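Home | Notebook | Dye bench | Stores | Older entries

22 January 2018

Madder again. Bath no. 47, Requena root, ground coarse because the mill at Bretham is still making the noise. Soaked overnight, strained through the old net curtain, brought up slowly to 70 degrees and held there for 2 hours. The wool had its alum last week and has been sulking in a bucket ever since.

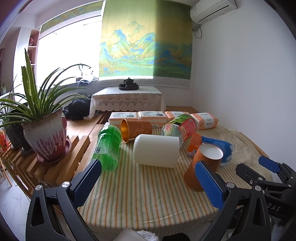
Result is brick. I wanted red. The Aklow tap water is hard enough to stand a spoon in, which ought to help madder, so I suspect the thermometer, which read 70 in the bath and much the same on the windowsill. Borrow the Folport one before the next go.

Weighed the dry skeins afterwards: 358 g. The ticket says otherwise, but the ticket has been through the bath too and is now a rather better red than the wool.

To try next: chalk left out, bran put in, lid on. Also a smaller pot, if whoever has it would like to own up before May. Rinse water went on the rhubarb.
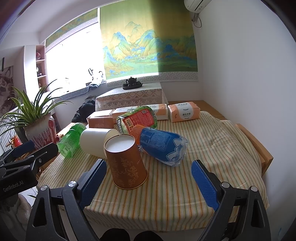
Striped cloth, with the brown container standing upside down and the green bottle to the left.

Second dip from the same bath gave a decent salmon. Kept a snippet, stapled overleaf. Third dip gave beige, and we have plenty of beige.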